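Call for Participants: Sorting and Packing Sessions with Soft-Sided Storage

Reference: Lobo
Location: Elville
Commitment: 2 sessions, 2 hours each
Posted: Jan 18, 2025

Prodamia is looking for adults to take part in a study of how people put small objects into soft storage and take them out again. Soft-sided bins keep their shape poorly compared with rigid ones. The walls lean, the rim moves when touched, and a hand going in at the wrong angle will often shift the whole bin. The study looks at how people deal with this when the task is short and repeated many times.

All work is done at a table with a white surface. The main item is a clear bin with bound edges, used either with the opening up or with the opening toward the participant. The objects are small and light. Orange balls are used in the first block of tasks.

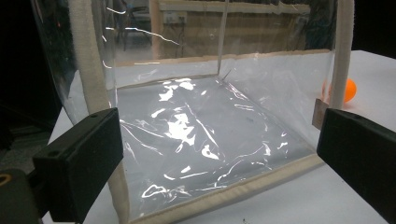

Prodamia | Household Handling Group | Mandevstead Office

What you will do

Each session is made up of short tasks. You will be given a starting layout and an end layout and asked to get from one to the other at a steady pace. Typical tasks are:

Place a ball in the bin without tipping the bin over.
Take a ball out of the bin and set it down next to it.
Turn the bin so that the opening faces a different way.
Straighten the walls after the bin has been folded flat.
Clear the table and return all objects to their starting places.

The objects are handled with a pair of hand-held grippers, one in each hand. No earlier practice with them is needed. The first part of session one is set aside for training and is paid at the same rate as the rest. Speed is not scored. Dropped objects are recorded and the task is started again from the same layout.

Clear vinyl is used because the contents can be checked from any side. It also has drawbacks. Glare from overhead lights can make the near wall hard to see, and wrinkles in the plastic make it harder to judge how far away the back wall is. If you have trouble seeing clear materials at arm's length, please say so on the form.

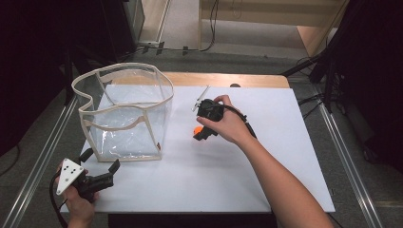 Part of each session is spent on tasks where the bin has to be steadied with one side while the other side moves the object. These tend to take longer to learn. Participants who find them tiring may ask for a break at any point between tasks, and the time still counts toward the session.

Who can apply

Age 18 or over.
Full use of both hands, with no wrist or shoulder injury in the past year.
Normal or corrected vision.
Able to stand at a table for nearly 50 minutes at a time.
Able to follow spoken and written instructions in English.

Left-handed applicants are welcome. Experience in packing, retail stock work or housekeeping is useful to us but has no effect on selection. People who took part in the December round may not apply again, as the task set overlaps.

What to bring

Wear a top with close-fitting or short sleeves. Rings and bracelets must be taken off before the session. Lockers are provided. Food and drinks stay outside the work area.

Payment

Payment is made by bank transfer after the second session. If you withdraw after the first session, you will be paid for that session only. Travel costs within Elville are not covered.

How to apply

Fill in the participant form on the Prodamia site and enter Lobo in the reference field. List the weekdays and times when you are free. Applicants who are selected will get a consent sheet by email, to be read before the first session and signed on arrival. Forms without a reference cannot be processed. Questions about access to the building should go to the Mandevstead office, which handles scheduling for both sites.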